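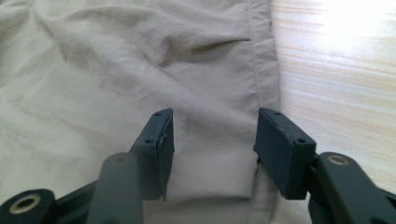

News > Press Releases > Clothing Repair

Wulex Opens Second Clothing Repair Counter in Brevia

Brevia, Mar 31, 2023 - Wulex, the clothing repair and alteration service, announces the opening of its second counter in the city. The new counter is located inside the Laizer shopping arcade, next to the shoe store, and it accepts clothes from Monday to Saturday.

The first Wulex counter was opened in the Gelport district in November of last year. Until the end of this month, the team there has repaired 2,703 pieces of clothing. The most common requests were pants hems, broken zippers and torn pocket openings. Work pants and light summer shirts came in larger numbers than the company had planned for.

"Many people have in their closet a good pair of pants which they do not wear, only for the reason that one seam is open," says Eylül Güneş, founder of Wulex. "They want to repair it, but they do not know where to go, or they think it will cost more than new pants. With the counter in Laizer we want to be on the way home for these people."

Customers are asked to bring their clothes washed and with empty pockets. Ironing is not necessary. At the counter, an employee checks the seams, marks the place of the repair with a pin and tells the price before the work starts. Simple hems and buttons are usually ready in two days. Linings, leather and knitted clothes need more time and are sent to the Gelport workshop.

For the opening, Wulex will give a free hem repair to the first 300 customers of the Laizer counter. The offer is valid for one piece per person and cannot be used together with the student discount.

The company also plans to start evening lessons in hand sewing. Participants will learn how to close an open seam, how to sew on a button and how to strengthen the corner of a pocket. The dates will be published at both counters.

Press contact: Wulex press office, Gelport workshop, Brevia

Print this page | E-mail this page

Comments (3)

marta_k: Do you also take curtains? Mine are too long by a hand.

Dee: I used the Gelport counter for a zipper in my winter coat. Good work, but the line at lunch was long. Happy there is a second one now.

oldbobbin: Please put the lesson dates on the website too, I can't come by the counter during the week.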